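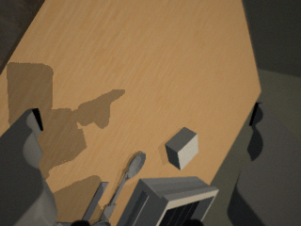

Wrist camera and overhead camera disagree about which utensil is which, planner grabs the wrong one

Asked by Leen Mahasneh
Tags: perception, grasp planning, simulation, table clearing
Viewed 975 times

I'm working on a cutlery sorting task in simulation. One arm on a pedestal, a parallel gripper, a tray with five compartments, and loose forks, knives and spoons on the table next to it. The arm is supposed to pick each loose piece and put it in the tray. I run two cameras, one on the wrist and one fixed off to the side that sees the arm and the whole tray.

The pipeline is simple. The fixed camera runs segmentation once at the start of an episode and gives me a list of instances with a class and a rough pose. The task planner picks a target from that list. Then the arm goes to a pregrasp pose, the wrist camera runs its own segmentation, and I refine the grasp from that.

The trouble is the last step. When two pieces are close together or crossing, the refinement jumps to the neighbor. The planner thinks it is holding a fork, the gripper has a spoon, and the spoon goes into the fork slot. I ran 185 episodes with the same seed list and 40 of them ended with at least one piece in the wrong compartment. Almost all of those had a crossed pair in the starting layout.

What I have tried so far:

Raising the score threshold on the wrist segmentation. It drops pieces I need and doesn't fix the swaps.

Matching by class only. Useless when there are two spoons.

Matching by nearest centroid after projecting the fixed camera pose into the wrist view. Better, but it still fails on crossings.
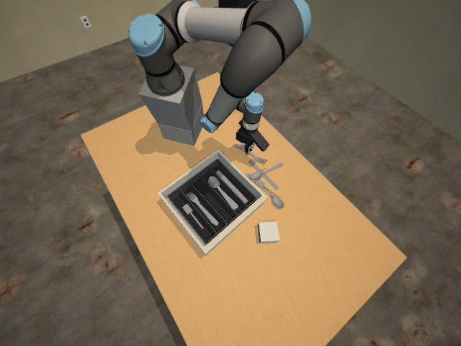 The centroid problem is easy to see if you think about a spoon lying over a knife. The two centroids can land within a few millimeters of each other, and whichever mask happens to be cleaner wins. I also get a second kind of failure where the gripper's own shadow is labeled as part of a utensil. The mask gets a dark tail and the principal axis rotates by 19 degrees or so, enough for the fingers to come down on the handle at a bad angle.

I'm using the stock perception node from Wastby and the Doolan planner, no custom training. The layouts come from a generator a coworker wrote. I can change the camera poses but I can't add a third camera, the real cell won't have one.

Is there a standard way to keep instance identity between a fixed view and a moving view for thin objects like this? Or should I drop the fixed camera list and replan everything from the wrist?

Comments on the question

Fletcher McKinnon: Are both cameras rendering at the same sim step? I had the same symptom and it was a stale transform.

Leen Mahasneh: Yes, same step. I log the stamp of both images and the joint state and they match.

Fletcher McKinnon: OK, then ignore me.

3 answers

Answer by Rochelle Pomare (accepted)

Don't match on centroids. For long thin things, match on the axis and the two end points.

What works for us:

1. For each instance from the fixed camera, fit a line segment in the table plane. Keep both end points, and mark which one is the wide end if the class has one (spoon bowl, fork tines).

2. Do the same for each wrist mask, also in the table plane. Don't compare in image space. The wrist view is tilted and close, so the scale changes a lot from the top of the image to the bottom.

3. Build a cost from end point distance plus angle difference and solve the assignment over all the pieces at once. If you only look for the best match to your target you will steal a mask that belongs to something else. This was the biggest single gain for me.

4. If the cost of the second best assignment is close to the best, don't grasp. Move the wrist sideways, take another image and solve again.

Two crossed pieces have nearly the same centroid but very different angles, so step 3 separates them with room to spare. The bad case is two pieces side by side and parallel, and there the end points usually do the job.

One catch: the wrist camera often doesn't see the whole object. If a mask touches the image border, that end point is made up. Flag it and leave it out of the cost. I lost most of May to that one. The fingers also sit in the wrist image all the time, so mask them out from the joint state before you segment. They can hide part of a handle, and you should treat an end at the finger mask the same way as an end at the border.

For the shadow, use depth. A shadow has no height, a fork does. Cutlery is thin enough that your depth noise matters, so fit the table plane fresh in each wrist image and threshold against that plane. Check the result on a fork first — the tines are the lowest thing you will have.

Comments

Leen Mahasneh: The joint assignment fixed most of it. I reran the same seeds and the swaps on crossed pairs are gone. I have a few left where a handle runs off the bottom of the wrist image, and I haven't put the border flag in yet. Accepting this.

Ataahua Bright: For step 4, how far do you move?

Rochelle Pomare: 40 mm, in whichever direction has no joint limit nearby. I never tuned it.

Answer by Trinidad Domínguez

Rochelle's answer is right for identity. I'd change the task order too.

Your planner picks a target from the list as if all the pieces were equally free. Put an "is on top of" relation in the state and only offer pieces with nothing over them. You can get it from the fixed camera: where two segments cross, look at which mask is unbroken at the crossing. Take that piece first, then update the list before choosing again. Half the pile will have shifted anyway once you drag one spoon off another, and a list from the start of the episode is no good after that.

Also, you place by the class the planner believed at the start. Add a check after the lift. Hold the piece up to the fixed camera, classify it again, and pick the slot from that result. It costs one extra pose per pick. If the two labels disagree, believe the second one, there's nothing crossing it in the air.

I wouldn't go wrist only. You'd need a scan motion at the start of every episode and you still have to merge the views, so you end up with the same matching problem and more images.

Comments

Leen Mahasneh: The Doolan planner takes preconditions, so the "on top" part should be easy. I'll try the check after the lift as well.

Answer by Ataahua Bright

Have you tried Jukwood? It has a tracker built in. I used it for boxes on a Pernell cell and never had IDs swap. I haven't tried it on anything thin.

Comments

Fletcher McKinnon: Boxes don't cross each other. Does it keep the ID when the object leaves the view and comes back?

Ataahua Bright: Not sure. Mine never left the view.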